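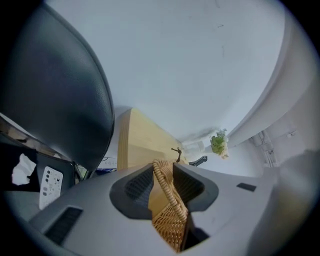
Wicker rim through the rubber opening, padded finger on the left, vent lower left.

18th July, Hutano hand grippers, upkeep

Came in to do a quick clean and a calibration check on the Hutano pair. Left having had unit 2 apart on the bench for most of the afternoon. I wrote "quick" on the board this morning, and it can stay there as a warning to whoever reads it next.

Complaint as handed over from Alarcón: the fingers on unit 2 close fine but open lazily, with a little hang just before the end of travel. Alarcón's note called it "moody." I have asked for a better word in the fault column and been given "sulky."

Checks in the order I did them:

Trigger and linkage first. Pin straight, spring seated, no play worth mentioning. With the finger unhooked, the linkage ran the full way and came back by itself. So the hang was on the finger side, the side with all the small screws.

Finger pads next. The padding was sound and the outer curve was clean. The adhesive at the root of the left one had crept out and picked up lint, and a thin ridge of the mixture had set hard right where the finger meets the body. Scraped it off with the plastic blade (NOT the metal one, see April, see also the scratch from April). Opened and closed it by hand. Better, still not right.

Rubber at the center last, naturally, as it was the culprit. Basket work is hard on that part. A braided rim or handle goes past the lip, every strand gets a turn at rubbing it, and bits of cane stay behind. I got splinters out of the gap with tweezers, plus one piece of something that may once have been a biscuit. The lip had rolled inward on one side and was dragging on the finger root. Warmed it in my hand, rolled it back out, and it sulked its way flat over lunch. Put in a fresh Jostau insert while I was there. The old one goes in the drawer with the other old ones, which we are keeping for reasons that predate me.

Vents brushed out on both sides of the body. The dust on the pale gray plastic comes off with a dry cloth. Please stop using the window spray; it leaves a film and smells like a dentist.

Back together. Cycled the fingers 106 times, because I lost my place at a hundred and wanted to be sure. No hang. The counter on the unit now reads 1547, and I have copied that into the log so the next argument about wear can start from a number.
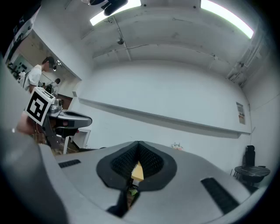
Marker cubes are the other half of this job, and the half that gets skipped. A new insert changes nothing about where the cube sits, but taking the body apart does, and the tracking has no way of knowing I was in there with a screwdriver. So: seat the cube, tighten in two passes, look at it square on, then run the static check. With the cube up top and the little silver camera right next to it, there is barely room for a driver between them, and the temptation is to tighten at an angle and call it square. I did precisely that the first time. The static check was unimpressed. Loosened it, held the cube with two fingers, came at it from the other side, and it passed.

The room deserves a line too. The Flullholm side has the big glass panel in the wall, and anything held up in front of it may turn up a second time, including, if the angle is generous, a marker. I ran the check facing the glass and again with my back to it. Facing it, the pose jumped twice. With my back to it, nothing. Baltasar Gallardo thinks a blind over the glass would fix it. I think so too, and have thought so through several requests. Until there is a blind, do static checks facing away. If the pose jumps in use, look at where the glass is before you start blaming the bracket.

Lights: left both strips on for the check. Tried it with them off for curiosity's sake and the detector went looking for its marker like a man looking for his glasses. Lights stay on.

Settings after reassembly, for copying to the card in the case:
Insert: Jostau, new today.
Finger gap at rest: 6 mm, measured at the tip.
Cube screws: snug, then a quarter turn. No thread glue. (Alarcón, this means you.)
Static check: passed on the second attempt, facing away from the glass.

Still open:
The left finger has a faint click at full close. It was there before I touched it, and I would like that on record. It doesn't seem to affect anything, and I am leaving it alone until it does.
Only one spare insert left in the box. Reorder form is on the bench under the tweezers.
Unit 1 gets the same treatment next. Its fingers open briskly and there have been no complaints, so I expect to find something terrible.

Tweezers need a proper home. Today they were in the mug again, business end up.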